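Home | News | Road Tests | Features | Classics | Subscribe

Print this article | E-mail to a friend

Wed 24 December
By the Features Desk

The Little Wagon That Won't Go Away

There's a green Lirley wagon parked behind the feed store in Zultosholm most mornings, and every time I go past it I slow down. It has a dent in the tailgate and a roof rack that whistles above 60 miles an hour (I know, because the owner let me drive it out to the lake and back), and I would take it home tomorrow if he'd let me.

He won't. I asked twice.

If you've never heard of the Lirley, you're in good company. Jonska built it for a short run, sold it through a handful of dealers, and then moved on to taller, heavier things that made more money. It was a small station wagon at a time when small station wagons were already going out of style. It had cloth seats, a five-speed manual, windows you could see out of, and a cargo floor so low that an old dog could climb in without help. The reviews were polite. The sales were awful. Dealers had them sitting in the back row well into the following March with balloons tied to the mirrors.

And now people are hunting for them! The owners' club had 300 members when I first wrote to them and has 600 today, and the classifieds page on their site is a wonderful way to lose an evening. Cars that were being traded in for next to nothing are getting new bushings, fresh paint and proper winter tires. I wanted to know why, so I spent a week driving three of them back to back.

The first was that green one, a base model with the smaller engine. I'd been warned it was slow, and it is, if you're in a hurry. But it's slow in the way a good bicycle is slow. You plan ahead, you keep your momentum up through the bends, and you come out the other side grinning at having used every bit of what the car had. The steering is light around town and firms up nicely once you're moving. The shifter has a long throw with a rubbery feel going into second, and after ten minutes I'd stopped noticing.
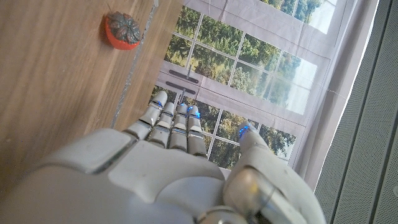
The second car was the one everybody wants, the wagon with the Rieger suspension package. Rieger made the dampers and tuned the springs, and Jonska charged extra for the lot, so hardly any buyers ticked the box. What a shame! The ride is a touch firmer over broken pavement, but the body stays level and calm, and there's a particular downhill left on the old quarry road, with a bump right where you'd least like one, that it simply swallowed. I turned around and drove that bit again. Then I did it a third time, with the windows down, in weather that really called for having them up.

You can spot a Rieger car by its slightly lower stance and by the small badge on the tailgate, though the badge is easy to buy and easy to glue on. Look under the rear wheel arch for the yellow paint mark on the damper body. If it's been replaced with a standard part, the car is still worth having, just for less money. Original dampers can be rebuilt, and the club keeps a list of shops that will do the job without making you wait until summer.

Car number three was the long-geared highway version, and I'll admit I expected to like it least. It was built for traveling salespeople and it feels that way, with an armrest wide enough for a sandwich and a heater that could bake bread. I drove it home in the dark with sleet coming sideways and was completely happy the whole way. The seats deserve a paragraph of their own. They're flat, plain and covered in a gray fabric like something off a train, and after four hours I got out without a single ache. I've driven cars at many times the price that couldn't manage that.

There are faults, of course. Rust gets into the rear sills and the bottom of the tailgate, and it usually gets there from the inside, so bring a flashlight and pull back the carpet. The third-gear synchro wears out on cars that have towed. The factory radio was poor when new and has not improved. Door seals are hard to find, the center vents break if you look at them too sternly, and the clock in every Lirley I've sat in was wrong by a different amount.

Mechanical parts are much better news. The engine was shared with a delivery van that stayed in production for years, so gaskets, pumps and belts are cheap and mostly on the shelf. Brakes are a Saturday morning job. There's room under the hood to get both hands around things, and you can change a headlight bulb without removing the bumper, a sentence I never thought I'd type with such affection.

Prices are creeping up, and the tidy ones sell within days. My advice would be to skip the shiniest car in the listings and look for one with a fat folder of receipts and an owner who seems a little sad to be selling. Pay extra for clean sills. Don't worry about color, though the mustard yellow is lovely in the flesh and photographs terribly.

The green one in Zultosholm is still not for sale. I left my number under the wiper anyway.

Print this article | E-mail to a friend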